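Small update on the home robot build, for those who asked me about it in February and got no good answer. I will write it in a few short posts. (Esko Juntunen, Sep 2, 2026)

The goal did not change: two arms which can hang my clothes in the wardrobe. I call the project Jerkley. It is a strange name, but it fits how the arms moved in the first weeks.

The software part goes slowly but it goes. I record my own motions, then I train on them at night. I have 22 good recordings for shirts. For trousers I have 4, so please do not ask about trousers yet.

Many of you wrote that a hanger is too hard to begin with. Maybe you are right. The hook is a small target, and the cloth pulls the hanger to one side when the arm turns. I made the speed lower near the rod brackets and I like the motion more now.

To the person who asked for the price: I have spent 3,000 until today, and the arms are the biggest part of it. The wardrobe was already in my room.

Next job is the wrist cameras. Each one sees a lot of its own gripper and not so much of the clothes. I want to print a new mount with a different angle. If somebody has made such a mount, please send me a drawing, I would be very thankful.

Also I must find a better way for the cables. I tried tape and I do not recommend tape.

Pictures from the work:

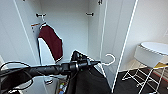
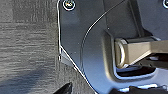
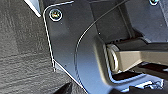
First picture: black garment in the gripper, maroon and white one on the left bracket. Second and third: wrist camera views, mostly metal plate and screws.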